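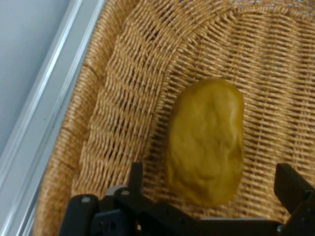
Go for the echo room and skip the gift shop, was the advice a reader left under my last post, and whoever you are, thank you, because the echo room at Clolo was the best bit of the whole day.

So, Clolo! It's a recording studio in an old dairy, and it opens its doors to the public one Thursday in May. I've loved the records made there since I was 15 (I wore out my first Fistetti album and had to buy it again), so I got the early train and was at the gate well before they let us in.

The tour starts in the big live room. It's smaller than it sounds on record, with a wonky floor and the piano from the second Mikuš album, the one with the sticky low D. We were allowed one note each. I played the sticky D, obviously.

Next came the tape store, down a set of very steep steps. They've got 404 reels down there, all in card boxes with the song titles in felt pen, and a lot of crossing out. Our guide put on a rough mix of a Curkenetti single from before they added the strings, and I think I like it better -- it's slower, and you can hear somebody cough just before the last chorus.

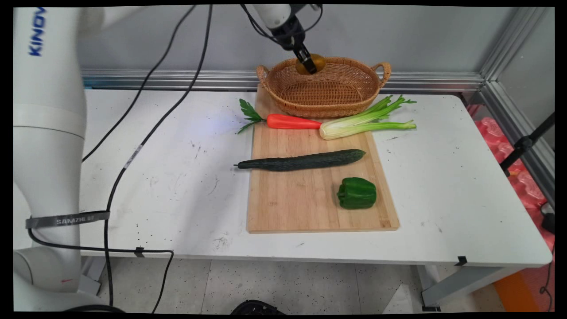 Open day at Clolo, Thursday afternoon.

Then the echo room, which is just a bare tiled space with a speaker at one end and a microphone at the other. They sent a snare drum through it and the sound went on and on. A little girl in our group asked to sing into it, and after that we all wanted a go!

I did end up in the gift shop (sorry, reader). Five pounds for a tea towel, and I bought two.

A few practical bits. The tour is free but you have to book, and the bus back is the 212, from the stop opposite the church. Bring a jumper for the tape store. The café had run out of soup by one o'clock, so eat early or take sandwiches. I'm told the mixing desk will be back from repair in time for next year, and I've already asked to go on the list.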